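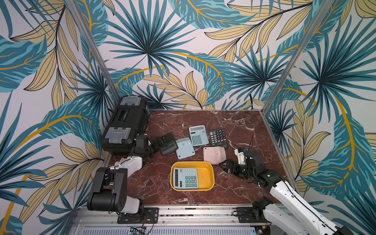
Decha Panyasiri wrote:
Before you price a second cell, work out what you spent on the first one after the arms arrived. Ours went over on everything except the arms.

Dulce Arriaga wrote:
Fair. I went back through the invoices last night. The arms came in at the quote. Then there was extrusion for the enclosure, spare fingers, a power supply we had to reorder, and a pile of cables. None of that was in the original request. I'm trying to get the second request right, and it has to be in by February.

The work is sorting and traying small office items. Calculators at the moment, staplers next. Two arms per cell, one tray.

Decha Panyasiri wrote:
What did you put down for spares?

Dulce Arriaga wrote:
Nothing the first time. This time 15 percent of the hardware cost.

Emiliano Jaramillo wrote:
15 is low if you run every day. We budget 30 and use most of it. Gripper fingers and wrist servos go first. Buy the servos with the arms, because Kirden charges separate shipping on each small order and it adds up fast.

Manaia Tautahi wrote:
I don't agree with 30. We have 9 arms and came in under 15 last year. It depends how hard people drive them into the table. Spend the money on a day of training and you break less.

Emiliano Jaramillo wrote:
We did the training. Stone tops are hard on fingers whoever is driving. What are your tables?

Manaia Tautahi wrote:
Rubber mat over steel. OK, that may be part of it.

Iraís Sandoval wrote:
Different question. Do you need two arms in the second cell? For putting things in a tray, one arm does it. You could buy two single-arm cells for not much more than one double, and if one goes down the other keeps going.

Dulce Arriaga wrote:
I thought about that. Some of the stapler work needs one arm to hold and one to load, so at least one cell has to be a double. I'd like both the same so I can swap parts between them.

Iraís Sandoval wrote:
Then say that in the request. "Same parts as cell one" is easier to approve than a long list.

Decha Panyasiri wrote:
Agree with keeping them the same. I mixed Plulora arms and Savard arms once and ended up with two shelves of spares that didn't fit each other.

Also put the test items in the budget. You'll want several colors and shapes, and they get scratched.

Dulce Arriaga wrote:
Those came out of the office supply account. I'll give them their own line.

Moving spares up to 30 for the first year, with a note that it can drop after that. Quote request went to Kirden this morning, 20/10/2019. I'll post the numbers when they answer.

Manaia Tautahi wrote:
Ask them how long the quote is good for. My last one ran out before purchasing signed it.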